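Chapter 4
Why We Keep Watching the Same Show

I have seen every episode of Cudard, a small-town sitcom set in a bowling alley, more times than I'd like to admit. I know who gets locked in the shoe closet. I still laugh! And when my students tell me they've got a show like that too (they always do), I know we're ready to talk about reruns.

A rerun used to be whatever the station felt like airing at dinnertime. You caught the middle of one story, then the end of another, and over a few summers you pieced the whole series together. I first watched Cudard that way, badly out of order, and for years I thought the two leads had split up before they ever met.
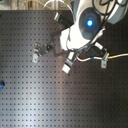 Then came the box sets, and after those, streaming, and suddenly I could start at the pilot and go straight through all 112 episodes. I did it in one August. It felt like a different show, slower and a lot sadder, and I wanted to know why.

So in this chapter we'll look at what changes when viewers pick the order themselves. We'll start with Indudville, a soap that found most of its fans after it was canceled, and then move on to the reunion special, a format I love and don't quite trust.

Before you read on, write down one show you've watched at least twice. Keep the page handy, you'll need it for section 4.2.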